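How do I correct a mistake in a published obituary?

Posted in: Family notices and records
2 replies

givon_reader

Good evening to all. My aunt died in August and we ordered the obituary through the Wirner funeral home. It was printed in the newspaper and it is also on their memorial page. Only after the funeral did we see that it has two mistakes. The first is that one of her grandsons is missing from the list of survivors. The second is that it says she worked 29 years at the Givon bakery, but she worked there for 5 years, and the 29 years were at the school kitchen after it.

The text was 476 words and we paid by the length, so I am worried they will ask us to pay for all of it again. My cousin is hurt about his son, and I would like to fix it without making a big quarrel in the family. Whom do I write to first, the newspaper or the funeral home? And is it possible to change the online page so long after?

Thank you for your patience with my English, it is my third language.

hisison_notices

I am sorry for your loss. I had the same problem with my father's notice, and I can tell you how it went for us.

Write first to the one who sent the text to the newspaper. In your case it is the funeral home. They have the order, and many newspapers will accept a change only from the person who placed the notice. If you write to both at the same time, you can receive two different answers, as we did.

Before you write, look for the last draft which your family approved. This is important for the cost. If the draft was correct and the mistake came later, ask for the correction to be printed free. If the mistake was already in the draft, you will probably pay, but a short correction is much less text than the full notice. Ours was only a few lines.

I put all the papers in one place before I telephoned, and it helped me to stay calm.

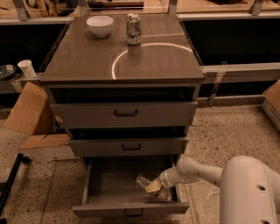 What to send them

1. The full name of your aunt and the month when the notice was printed.

2. The wrong sentence, copied exactly as it is, and under it the right sentence. Do not write only "please add the grandson" - they need to know where in the list he goes and how his name is spelled.

3. Your relation to her. They may want a confirmation from the next of kin, so it is good if her children agree on the wording before.

4. A request for the online page, written separately. Ours was changed the same afternoon, but the printed correction took longer.

Please ask also if the memorial page was copied to other websites. The Abou Zeid page for my father still had the old text in winter, and I had to write to them myself.

quietmorning5

just call the funeral home, they do this all the time. online is easy to fix. paper you maybe have to pay

givon_reader

Thank you both. I found the draft and the grandson was missing already there, so this one is our fault. The years at the bakery were right in the draft. I will write to Wirner tomorrow morning and ask for the online page first.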